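Keyhole surgery

I've kept this page going since February, when I had my gallbladder out at Meltden and discovered how little I knew about the whole business. It's set out like an encyclopedia entry, but it's still me talking (sorry in advance!).

What it is

Keyhole surgery, or laparoscopy if it's the belly being worked on, means operating through a few small cuts instead of one long one. A thin telescope goes in through one cut and long, skinny instruments go in through the others, and everybody in theatre watches a screen. The belly is usually puffed up with carbon dioxide first so there's room to move. Some of that gas can hang about afterwards and give you a sore shoulder, of all places – mine had me grumbling on the couch for two days.

Where the word comes from

Laparoscopy is from the Greek for flank and for looking. My mate Soledad Iglesias, who taught Greek in Toledo before she moved out to Undthorpe, reckons the surgeons pinched it fair and square. I've also seen "minimally invasive surgery", a bit of a mouthful, and "Band-Aid surgery", which my mum prefers.

Inside view

The light travels in along the telescope, so colours near it can look washed out while the far corners stay black. I found the pinks and reds much brighter than I'd pictured, and a metal tip really gleams against them.

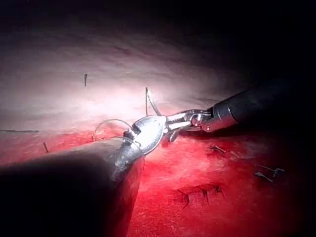 Getting over it

Plenty of people go home the same day or the next. I was told to walk a little, lift nothing heavy and keep the dressings dry, and I managed two of those. Abilio Ortuño, who had his hernia done at 62, was back pottering in the garden well before I was, and he's still going on about it.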